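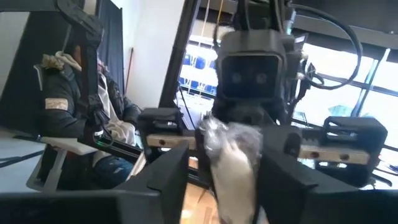 The Bomero

The accordion came in a case that smelled like cough drops, and I loved it before I'd even got the latches open. My aunt Lorna had driven it over from Cinditz on the back seat with the belt across it, like a kid.

"It wheezes," she said. "I'm telling you now so you don't call me about it."

I didn't care! It was a Bomero, a real one, cherry red with the name across the front in those swoopy silver letters, and it had belonged to my great-uncle Walt, who played every harvest dance in Prirton until his shoulder quit on him. I had been hearing about this thing since I was small. I'd never held it. You strap it on and it's so much heavier than you expect, and then you open your left arm and it breathes in. It breathes in! I made a noise, my aunt says, like somebody stepping into a cold lake.

Then I pressed a key and what came out was a goose.

So it wheezed. Some of the notes sounded fine, and some sounded as if two people were arguing over the same note, and the low F wouldn't stop at all. It just hung on after I'd taken my finger off, a long flat moo that went on until I closed the bellows. My aunt put on her coat.

I had until the November dance, a little over two months away. I'd already told the hall I'd play. (I'd told them before Lorna had agreed to bring it over, if you want to know what kind of person I am.) I had played piano as a kid, and I figured the right hand would be piano turned sideways and the left hand I'd pick up as I went. If you've ever looked at the left side of an accordion you are laughing at me. It's buttons, rows and rows of them, all alike, and you can't see a single one while you play. There's one with a little dent in it so your finger can find home. I spent the whole first week just finding that dent. In the dark, in bed, with the thing sitting on my stomach, going dent, no, dent, no, dent.

Oh, but when I found it! When I got an oom with the middle finger and a pah with the pointer, and then another oom pah, and it was a waltz if you were generous! I played oom pah pah until the dog asked to go out.

The wheeze I took to Hinds, down past the feed store. Hinds fixes clocks and zippers and, it says on the window, "most instruments." The shop is about as wide as a hallway. I set the case on the counter and opened it, and the man there didn't say hello, he just put his face right down to the bellows and squeezed them shut and felt for air with his cheek.

"There," he said, and took my hand and held it to the corner. A tiny cold breath on my knuckles. I can't tell you how thrilled I was. It was like being shown where the mouse gets in.

He took the pins out and lifted the whole right side off, and I saw the insides of an accordion for the first time. I'd pictured pipes, I guess, or strings. It's little blocks of wood with steel tongues along them, each one riveted down at one end and free at the other, and a flap of leather beside each to keep the air going the right way. The tongues run from long to tiny, and the tiny ones are no bigger than a fingernail clipping. The leathers on Walt's had curled up like old potato chips. Beeswax holds the whole business in place, and Walt's had gone gray and cracked. Somebody a long time ago had tucked a folded bus ticket under the low F.

"That's your moo," said the man from Hinds.

He said he could do it all, or he could show me and I could do it, and the second way would cost me 200 dollars less. I'd like to say I thought it over.

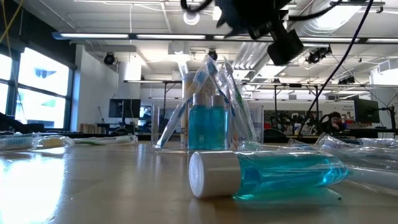

Cameron Tennant told me I was out of my mind, that you don't learn to wax reeds and learn to play in the same fall, and that if I cracked a block there'd be no dance and no accordion either. The better plan, according to Cameron, was to play the thing with the goose left in and call it character. Walt played it that way for years, Cameron said, and people just danced louder.

I thought about that last part a lot. But I had the wax already, a yellow lump of it that smelled like church, and I wanted to know how it went.

How it went was slowly. You melt the wax in an old pan, you draw it along the edge of the reed plate with a thing like a skinny spoon, and you have one go before it sets. My first one looked like a candle had sneezed. The man from Hinds looked at it a good while and handed me the scraper. I did it over. By the end of that afternoon I'd done four I was proud of, and I walked home with wax in my hair, singing.

The leathers were my favorite. You lay a new strip down with a dot of glue and it sits so flat and so quiet, and then you blow across it and up comes the note, clear as anything, out of a piece of steel older than my mother. I'd do one and blow it, and do another and blow it. I went in after work most days. I practiced at night on a borrowed student model that had hardly any buttons, and on weekends I practiced on the kitchen table, just fingers, no accordion at all, humming the oom pahs.

We put the Bomero back together with 3 weeks to go. I kept the bus ticket. It's in my wallet. The low F spoke and then it stopped when I told it to, and I played it again and again, on, off, on, off, until a lady picking up a mantel clock asked us if something was wrong.

The hall holds up to 80 people and I believe they'd let in more. They'd strung the lights crooked, the way they always do, and the coffee was already burning. I was on at 8. I sat down on the folding chair and my left hand went looking for the dent and couldn't find it. I mean it was gone. I patted all over that side like a man who's lost his keys. Then a lady near the front who must have been ninety called out, "Lower, honey!" and there it was.

I played "Over the Waves" much too fast. I got lost in the second part and went back to the first, and everybody went right along with me, whole couples turning around in the middle of the floor to start again. My aunt Lorna was dancing with the man from Hinds. Cameron was over by the coffee, stamping on the wrong beat, and hollered at me between tunes to do the goose.

I couldn't do the goose anymore. I'd fixed it! But I leaned on two keys right next to each other and yanked the bellows as hard as I could, and it was pretty close, and a big cheer went up from the back, where the old ones sit. Then they wanted a polka, and I only knew the one, so I played them that.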